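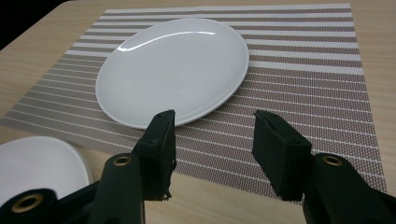 Benine Rebound Wall

Home » Training gear » Soccer » Rebounders

If you have ever tried to practice your first touch against a garage door, you already know why people get so fond of a good rebounder. The Benine is the one we keep coming back to. It's a freestanding net on a steel frame, you kick a ball at it, the ball comes back, and somehow forty minutes go by!

It was designed by Cesedix for small clubs that have one field, too many age groups and nowhere near enough coaches. The first version was a bit of a beast (two adults to lift it, and a lot of muttering). The current one came out in January and it's so much nicer to live with. The frame folds flat, the feet lock with a quarter turn and you can carry it across a parking lot on your own if there isn't much wind.

Two sides, two kinds of return

The front face is strung tight and sends the ball back quickly along the ground. Use it for passing, turning, and those quick one-twos that midfielders love. The back face is strung a little looser and tilts, so the ball pops up for volleys, chest control and headers. Goalkeepers get a lot out of this side too, especially with the tilt set to its lowest notch, where returns come off low and a bit awkward.

There are five tilt settings. You change them with a pin on each side – make sure both pins are in the same hole, or the net sits crooked and everything flies off to the left.

What it's like to use

Lively! The net gives just enough that a soft pass comes back soft and a hard one comes back hard, so younger players can stand close and not get a ball in the face. Stronger players will want to back up. From the edge of the box a well-struck shot will still come back to you on short grass, though on a long or soggy field it'll die about halfway.

It's much quieter than a wooden board, which matters if your field has houses along one side. You hear the thump of the foot more than the net.

We've used it on grass, artificial turf and the indoor court at Gumville. Indoors, put the rubber caps on the feet and hang a sandbag on the rear bar. Outdoors, use the four ground pegs, all four of them, even for a short session.

Specifications

Frame: powder-coated steel tube
Net: knotted polyethylene, UV treated
Width: 300 cm
Folded depth: 20 cm
Weight: 85 lb with both nets fitted
Tilt settings: five
Suitable for: size 3, 4 and 5 balls
Surfaces: grass, turf, indoor court

In the box

Frame in four sections, front net, rear net, four ground pegs, rubber foot caps, two tilt pins plus one spare, 500 g bag of spare elastic ties, printed setup sheet.

The sandbag isn't included. Any bag with a strap will do.

Putting it together

Allow an hour the first time. Lay the frame out flat, join the sections, then hook the front net on at the corners before you do any of the ties in between. If you start at one end and work along, you'll run out of stretch before you reach the other (we did this, twice). After that first build you only fold and unfold it, and that takes a couple of minutes.

Looking after it

The elastic ties are the part that wears. Cesedix rates them for some 3000 hard shots before they start to go slack, and you'll notice it as a dull spot in the net. Swap the ties around that spot and it's lively again. Take the nets off if you're storing it outside over winter, and wipe down the hinges if it has been on a sandy field.

Goes well with

Ambaye Target Sheet – clips over the front net and leaves four open corners to aim at. Great for finishing drills, and kids will turn it into a contest right away.

Ambaye Mini Rebounder – the same idea at knee height, for footwork in a yard or a driveway.

Replacement net, front or rear – sold singly. Check which version you have, as nets for the older frame have wider corner loops and won't fit the new hooks.

Delivery

Ships in two cartons, which sometimes arrive on different days. Club orders of three or more go by pallet, so please give us a daytime phone number for the driver.

Page updated 10 Oct 2024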